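17/12/2019
by Uchenna Bako

Brandport Youth Football – progress report to the Leclerc fund, second half of the year

Quick one before the break. Full accounts come separately, the bank statement is late again and I don't want to hold this up.

Registrations first. 547 players signed on across all age groups, girls and boys. Target in the grant letter was 500 so we're over. Biggest jump in the under-11s, where we had to split one squad into two and find another coach at short notice. Weakest is still the under-17s. Kids that age get jobs, or get picked up by Bistent's academy, and we can't really compete with either.

Loans and transfers. You asked for this to be reported seperately. We let four of the older boys go to Bistent on loan until the end of the season, all with a recall clause. Two are starting every week. One has been on the bench since his second game and his parents want him back – talking to Bistent now, they are being reasonable. The fourth has a knee problem and is doing his rehab with us, which suits everyone. No fees either way. Paperwork is lodged with the league.

Coaching. 32 coaches now hold the basic badge, paid for out of your money. Three more sat it in the fall and are waiting on results. Goalkeeper coaching has been the gap all year. Zila has agreed to lend us their keeper coach one evening a week, starting after the break, for travel costs only. I'd like to move a bit of the equipment line to cover that, see below.

Results, briefly. Under-15 girls top of their group and unbeaten. Under-13 boys lost the cup semi on penalties. Under-17s second from bottom, five points from safety, new formation being tried and I'd rather not promise anything. Senior reserves are not part of the grant so left out.

Building works. Slower than planned. The showers were finished first, then the corridor, then the doors. Fire inspection passed with one note about signage, signs are ordered. Away changing room still needs benches. Teams have been sharing the home side on a rota and it's caused some grumbling but no games lost.

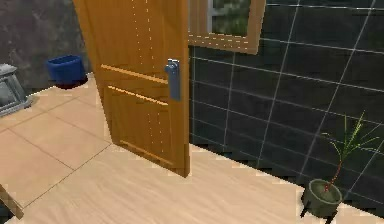 Interior door, wood finish, lever handle.

Money. Spent to date on the building line: $1,836 over what we forecast, nearly all of it plumbing. Covered from gate money so no extra ask to you. Equipment line is $809 under, mainly becuase Leclerc's own supplier gave us the old price on balls and bibs. Request: move the $809 across to keeper coaching. A yes by email is fine, I'll do the form after.

Problems. The top pitch floods by the near corner flag and we lost three home dates in a month. Groundsman says drainage, the town says it's our side of the boundary. Meeting set for after the break. Meanwhile Zila let us use their artificial pitch twice, at cost. Referees are short everywhere, two of our under-9 games were run by a parent and that's allowed but not ideal.

Next six months – keeper sessions start, benches in, four more coaches on the badge course, decision on the loan boys, spring tournament with eight clubs if the pitch holds up. Safeguarding refresher is booked for all coaches, it's a condition of the league anyway.

Anything missing, call me. I'm around until the 20th and then back in the new year.

Comments

marta_u15mum: Great season from the girls. Will the spring tournament have an under-15 group? Last year it stopped at 13s.

Uchenna Bako: Yes, going up to 15s this time. Fixtures once the pitch is sorted.

OldLeftBack: That corner has flooded since I played there. Dig it up properly or don't bother.

D. R.: when are the away benches coming, we visit in january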